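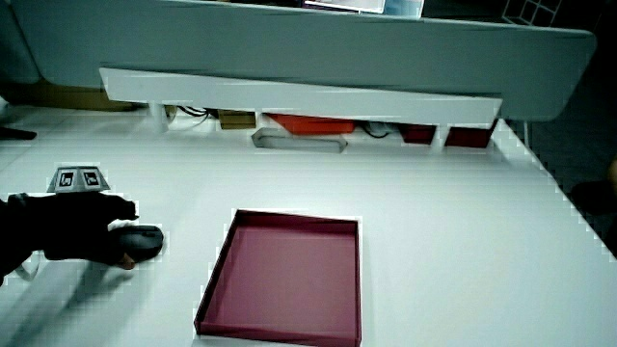 Figure 2. Work table with the tray set out and the operator's gloved hand at the mouse.

2. Preparing and Working at the Teaching Table

2.1 Purpose of this section

This section applies to all packing hall staff at the Moya site who are assigned to a teaching table. At a teaching table the operator carries out tray handling by hand, using the hand-held gripper, and the movements are recorded by the Gritell system. The recordings are later used to set up the automatic tray line. Staff who have worked only at the manual benches should read the section in full before their first session.

The work differs from bench work in one main respect. At the bench, output is measured in trays completed. At the teaching table no output target applies, and supervisors must not set one. A slow, clean movement is of more use to the system than a fast one.

2.2 Before the session

1. Sign in on Form 1129 and enter the table number.
2. Put on the dark long-sleeved top and the sleeve markers. Check that each marker lies flat and faces outwards.
3. Clear the working area of the table. Tape, jars, tools and personal items may be kept at the side, clear of the tray and of the arm's path.
4. Place one tray on the table, open side up. The tray must be empty.
5. Wipe the faces of the marker block with a dry cloth. Do not use spray cleaner.
6. Adjust the chair so that the far corner of the tray can be reached without leaning.
7. Open the session on the screen and enter your operator code.

Note: The position of the tray is meant to vary between recordings. Operators are not required to line it up with the table edge, and no marks should be made on the table for this purpose.

Caution: Do not peel, trim or write on the marker patches. A damaged patch must be replaced from stores before recording continues.

2.3 Recording

1. Take up the gripper and hold it in a relaxed grip, with the marker block uppermost.
2. Keep the fingers clear of the printed faces at all times.
3. Start the recording and wait for the tone.
4. Bring the gripper towards the tray at a steady pace. Keep the free arm back from the working area unless the task sheet calls for both hands.
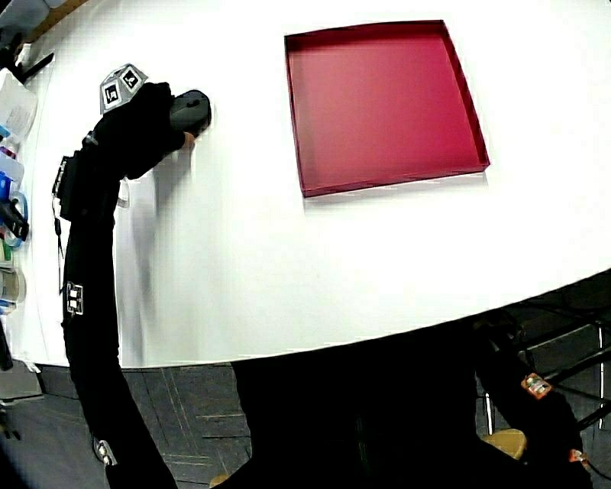 5. Carry out the movement given on the task sheet, then return the gripper to the side of the table and hold it still until the second tone.
6. If the tray is knocked or dropped, finish the movement as you normally would. Do not stop to start again. Faults are marked afterwards on the screen, and a recording that contains a correction is often worth keeping.
7. Save the recording and move the tray to a new position.

A session consists of 18 recordings. A break must be taken between sessions, away from the table, and it may not be exchanged for an earlier finish.

Caution: The gripper adds weight to the hand and wrist. Stop at once if you feel pain or numbness, and report it to the shift supervisor. Operators with an existing wrist or shoulder complaint should speak to Lucinda Castellanos, Occupational Health, extension 965, before accepting a table assignment.

2.4 Changes to duties and grading

Assignment to a teaching table is recorded as skilled work under the Zulgate grading scheme. Time spent at the table counts towards the line attendant grade, which was opened to packing staff in August.

When the automatic tray line is in service, tray loading at benches will be reduced. Staff now employed on those benches will be offered places as line attendants, whose duties are to clear stoppages, check trays leaving the line and record further movements when a new tray type is brought in. Training takes place in paid hours. Questions about individual posts should be put to Ladi Tamuno, Operations – they cannot be settled by the shift supervisor.

2.5 Use of recordings

Recordings are kept under the table number and operator code. They may be used to set up and correct the tray line. They may not be used to assess the speed, attendance or conduct of the operator, and supervisors do not have access to them.

An operator may ask for a recording to be deleted on the day it was made. Select the recording in the session list, choose Remove, and confirm. No reason need be given.

2.6 Closing the session

1. Close the session on the screen and wait for the upload bar to clear.
2. Return the gripper to its charging point and check that the light is on.
3. Remove the sleeve markers and lay them flat in the Julari case.
4. Sign out on the form, noting any damaged part.

Section revised Sat 8 December. Earlier printed copies should be withdrawn.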